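The Sastard Branch: Short Line, Long Grades
Softcover, 233 pages. Purnstead Books

12 shares | 3 comments

Back in stock as of Wednesday. Second printing, same as the first except for the fixes listed further down. If you have the first printing you do not need this one unless yours fell apart (the early glue was not good, we know).

What it is: the whole story of the Sastard Branch, 34 miles of single track from Purnstead yard up to the quarries at Grasso. Built cheap, run cheap, loved by everybody who had to shovel coal on it. Steam to the end of the quarry boom, then hand-me-down diesels, then weeds. Mostly black and white. A color section of 16 pages in the middle, all diesel, as no one on the branch seems to have owned color film before that. If you're after color steam this is not the book.

Chapters run station by station, uphill. Track plans for every siding, redrawn from the company's own valuation maps. Employee timetables reproduced full size, so you can read them without a magnifier. Locomotive roster in the back, with build dates, boiler work, and where each one went for scrap. Number 1034 gets her own chapter. She earned it.

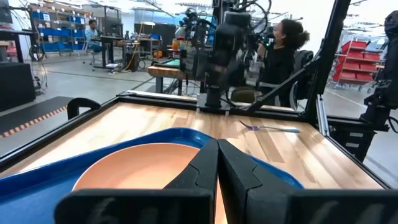 Bought the first printing and read it in two nights, wrote Dale-less reader "gradecrew" in the comments, but the Stella trestle chapter has the wrong span count in one caption and the right one in the text. Which is it?

The text is right. Caption fixed in this printing. Thanks for catching it, several people did. Other fixes: the mileposts between Stella and the summit were shifted by one, now correct. Two photos of the Grasso engine house were swapped. Index now includes the section crews, left out last time for space, and we got an earful for that from the families.

About the Stella chapter. Longest in the book. Covers the trestle, the washout, the rebuilding, and the temporary transfer where passengers got off one train, walked down a plank path and climbed up to another. That went on all through August. The mail went the same way, on somebodys back. There's a conductor's notebook quoted at length and it's the best reading in the whole thing, dry as dust and mad at everyone.

Not much on the passenger cars. One combine, one coach, a borrowed coach in summer. What was known is in there, with a side drawing of the combine that modelers should be able to work from. HO people have asked for a bigger drawing. It's printed at HO size already, measure it before you write us!

Paint notes are a half page. Boxcar red, faded. Cabooses the same until the diesel years. The photos don't settle the question of the window trim and neither does the author.
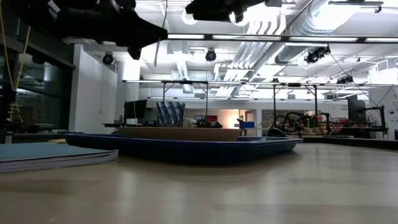
The freight side is covered a lot better. Stone out, coal and groceries in, an occasional car of blasting powder with its own set of rules, printed in full. The quarry company ran its own little engines up top and those get a roster too, though there are gaps in it. Weights, tonnage ratings by grade, helper assignments. Over 40 tons of cut stone to a flat when they could get away with it, and the rule book pages showing they were not supposed to.

Fold-out map inside the back cover. Please be carefull opening it the first time, start from the left. Shows the whole branch, the quarry spurs and the connection at Purnstead as it was before the yard was rebuilt. Also sold separately, rolled, no creases, for people who want it on a wall.

Condition: new. We also have a small number of hurt copies, bumped corners mostly, one or two with a scuffed cover. Inside is clean on all of them. Cheaper. Ask for "hurt" in the order notes and we'll swap it in and refund the difference. No choice of which bump you get.

Shipping. Flat mailer for one book, box for two or more. Map tubes go seperate and may show up on a different day. Orders in before noon go out same day, except weekends. No overseas on the rolled map, sorry, the tubes keep getting crushed.

Dealers and club stores, write for terms. Museum shops too.

Goes well with our reprint of the Grasso quarry timetable, which is a stapled booklet and fits inside the back cover with the map if you're gentle. A volume on the Purnstead shops is being worked on. No date yet, please don't send money for it. When there's a date it will be on this page.

3 comments | Share this page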